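Fernwood Folding Table, oak colour
Item 978
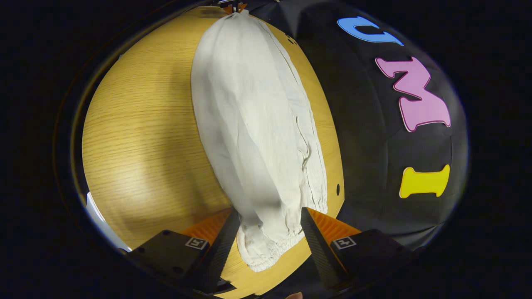
Print this page | E-mail this page to a friend

The Fernwood is a wooden-topped table made for folding, sorting and pressing clothes. It stands higher than an ordinary dining table, so most people can work at it without stooping. We sell it to laundries, alteration shops, care homes and anyone at home who would sooner not fold on the bed.

The top

The top is wood in a light oak colour with a fine, straight grain. We sand it, seal it, and sand it again by hand before the last coat. Thin cloth such as linen and light cotton slides over it without catching. A trouser leg or a long sleeve can be laid out lengthways and smoothed flat in one go, then folded from the cuff.

Every top is cut from real timber, so the colour varies a little from one to the next. Expect anything from pale tan to honey yellow. If you are ordering two or more to stand side by side, say so on the order and we will pick tops that match as closely as we can.

Small holes are drilled in the top for fittings. They take the Mindola garment rail and the Mindola thread stand, both sold separately. The holes are finished at the edges and will not snag fabric. Push-in caps are supplied if you don't want to use them.

Elasticated cuffs and waistbands

We are often asked how best to fold clothes with gathered ends. Lay the garment flat with the gathered end towards you. Let the elastic sit as it wants to and smooth the cloth away from it with the side of your hand. Pulling the cuff flat only puts creases further up the leg. Fold in half lengthways along the seam, then in thirds.

Sizes and weights

Length: 1582 mm
Width: 808 mm
Height: adjustable, 3 settings
Top: solid wood, sealed
Legs: steel, powder coated, with levelling feet
Assembly: legs bolt on, key supplied

Two people are needed to turn the table over once the legs are on.

Care

Wipe with a damp cloth and dry straight away. Don't use bleach or cream cleaners on the top. Dye from new dark clothes can mark the wood if they are left on it wet, and so can rust from old pins. Light marks will usually come out with fine sandpaper, working along the grain, followed by a thin coat of the Prandmont sealer. Leave it overnight before you put any clothes on it.

If you press on the table, use a pad. The sealed finish is not meant to take a hot iron or steam directly. The Wang pressing pad fits the full length of the top and ties underneath.

What customers say

"We had two of these put in last April and use them all day. The height is right for me on the top setting and for my colleague on the middle one. I would have liked a shelf underneath." Sunita Delacroix, alterations

A lower shelf is now available as an extra. It fits tables already in use and needs no drilling.

Delivery

Tables are sent flat in one box, with the legs and fixings packed beneath the top. The carrier will ring the day before. Delivery is to the ground floor only unless arranged beforehand. Please check the corners of the top before you sign, and write any damage on the driver's note.

We don't deliver on a Tuesday, which is when the van does collections and repairs.

Spare parts

Levelling feet, bolts and hole caps are kept in stock and can be posted. Quote the item number when you write. For tops and legs, or for a table made to a different length, contact So-yul Ha in the workshop with your measurements.

Contact us | Copyright Fernwood. All rights reserved. | Back to top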